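Filed under: Course Materials > Work and Technology > Unit 4

Unit 4. Automation on the folding floor

Read this before Wednesday's session. Bring the Endonley reading with you, and have an opinion on it.

Last week we looked at what employers say when they announce a machine. This week is about what happens on the floor once the announcement is over. The case is Endonley, a garment returns firm with a site in Clillville. Returned clothes come in by the bag, get checked, folded and sent back out for sale. The checking and folding were done by hand at long tables until the company signed up for a trial of a two-armed folding station called Skarnero. The word "trial" stayed in use well after the tables had been rearranged to suit it.

The company's claim was simple. Folding is dull, repetitive and hard on the wrists. Give it to a machine and people can move to better work. You will meet this argument in every unit of the course, and I would ask you to treat it the same way each time: find out what the better work is, who gets it, and what it pays.

Start with the task itself. Managers tend to describe folding as one motion. Watch somebody who is good at it and you see a lot more going on. She picks up the trousers and already knows from the weight whether something was left in a pocket. She shakes them, finds the waistband, lines up the legs, and runs a palm down the cloth. During all of this she is also inspecting. A stain, a pulled thread or a stuck zipper gets noticed by the hands as often as by the eyes. None of that was written down in the job description, so none of it was counted when the job was costed.

A machine has to be given each of those steps separately, and cloth is an awkward thing to hand to a machine. A box keeps its shape when you grab it. Trousers don't. 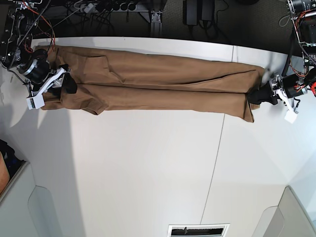
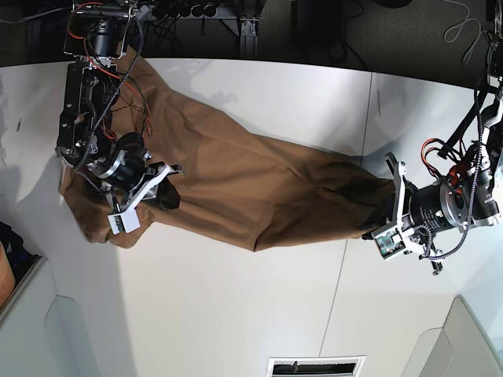
Tan cloth and grippers, in all three.

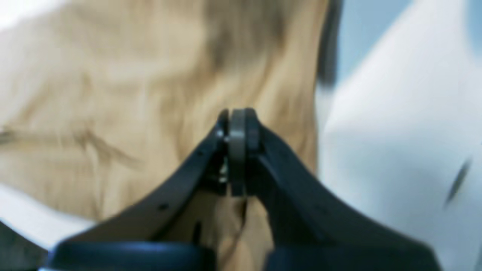 Now the numbers, such as they are. Endonley reported that the station handled 274 garments in its best shift. I have three problems with that figure. It is a best shift, and we are not shown the ordinary ones. It says nothing about how many garments were refolded by hand afterward. And it leaves out the people standing nearby. By the workers' account there were 2 of them assigned to the station for most of the trial, laying out items, clearing snags and taking away anything the arms couldn't manage. The report files their hours under "support." If you move labor into a different column, it looks as if it has gone.

Fujimoto is the comparison case in the reading. That plant automated its packing line a few years earlier, and it is often brought up as the success story. Output did rise. But read the section on job grades closely. The packers became "line attendants," at the same pay, with the pace now set by the equipment. Nearly 4 in every ten had left within the first year. Management took this as ordinary turnover. Maybe it was – the authors had no earlier figure to compare it with, and neither do we.

What changed for the people at Clillville? Going by the interviews, these points came up most:

- The pace. At the old tables a worker could speed up before lunch and ease off later. Next to a machine she waits on it, or it waits on her, and only the second kind of waiting gets logged.

- The mix of work. Easy items go to the station. The hard ones (linings, pleats, anything slippery) go to the hand tables, where the hourly target was left where it was. Several people said their day got harder after the machine came in.

- Talk. The old tables faced each other. The new layout has everyone facing the equipment.

- Blame. When a badly folded item reached a customer, the person on shift was asked to explain it.

I don't want you to come away thinking the old job was a good one. Sore wrists are real, and one worker in the interviews said she would happily never fold another pair of pants. She also said she had been promised training in February and was still asking for it when the interview was done. Keep both statements in your notes.

For discussion:

1. Which parts of the folder's job would you list if you had to write it out in full? Try it with a shirt at home, and time yourself.

2. Who should decide when a trial has ended? Who decided at Endonley?

3. Suppose the station gets twice as fast. Go through the complaints above and mark which ones that would fix.

Short paper: one page on how you would count "support" hours, due at the start of next week's session. Please don't send me the company brochure with the adjectives taken out. I got several of those last term.

3 comments | Share | Print this handout

Contact the department office | Back to top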